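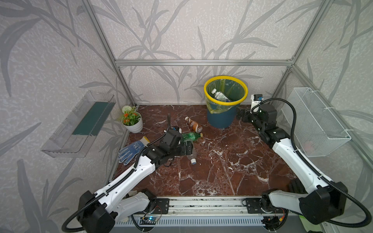 Second Helpings, Season 5: Review

Skurosum's dating show returns in October with eight new episodes, all supplied to press in advance. The format is unchanged. Singles share a lakeside house in Stustport, pair off by the end of the first hour, and vote on who leaves. Episodes run 50 minutes, up from last season, and the extra time goes mostly to recaps.

Casting is the main improvement. Keisha Greenberg, runner-up two seasons ago, comes back as a contestant and carries the first half. Her scenes with Eskil Nyberg are edited with few cutaways and little music, and they hold up. Tymofii Lytvynenko gets less screen time than his storyline needs. His exit in episode six depends on an argument that is mentioned twice and never shown.

Lesia Tkachuk replaces the previous host. She keeps her questions short and lets pauses run. The reunion is the weakest hour: four couples, one sofa, and a long segment of viewer messages.

Sound is uneven in the dinner scenes, and subtitles lag on the Skurosum app. The TV version did not have this problem.

Rating: 3.5 out of 5. New viewers can start at episode two.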